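# Woo turns on indoor wayfinding at Plornanmont station

2021-12-21

I got lost in Plornanmont station twice last winter, so I've been waiting on this one more than most people. As of this morning you can open the Woo app underground and the little dot stays with you, all the way from the north entrance down to the lower platforms!

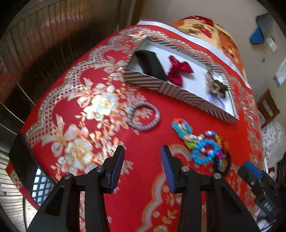

## What's new

Woo has been good at finding you on the street for years, but the minute you went down an escalator it gave up and left you floating in the river. The new version listens for small radio beacons that Trurkinine has been putting up on the walls and ceilings since spring. There are 669 of them, spread over the concourse, the passages and the parking levels. Your phone hears a few at a time, compares how strong each one is, and works out which corridor you're standing in.

I tried it on my way to work (I left early on purpose, which my boss would find hard to believe). From the ticket hall to platform 9 it was never off by more than a few steps. It did get confused once, by the long mirrored passage under the bus bays – the dot hopped to the wrong side of the wall, thought about it, and hopped back.

## Who it's for

Commuters who know the place with their eyes shut won't need it. Visitors will, and so will anybody with a stroller or a wheelchair, and I think that's the part Trurkinine got right. Tick one box and you're sent by elevator only. If an elevator is down, the app picks another way around and tells you how much longer it'll take. You can also have the directions read aloud, although the voice is pretty quiet when a train is pulling in.

Before today there was a trial with 2362 riders who signed up over the summer. Of those, 1602 filled in the survey at the end, and the top complaint was battery drain. Trurkinine says the release version only listens when the screen is on. My phone looked fine after half an hour, but it's a new phone, so take that for what it's worth.

## And the privacy question

I asked, of course. The beacons only send, they don't receive, and the position gets worked out on the phone itself. Woo does keep a list of the places you search for unless you switch that off, and the switch is buried under Settings, then Account, then History. I'd like to see it moved somewhere easier to find.

Bevo, the other map app a lot of you use, can hook into the same beacons and plans to do so in January. Until then it's Woo only, on version updates from today, free in both app stores. The bus station next door isn't covered yet and there's no date for it.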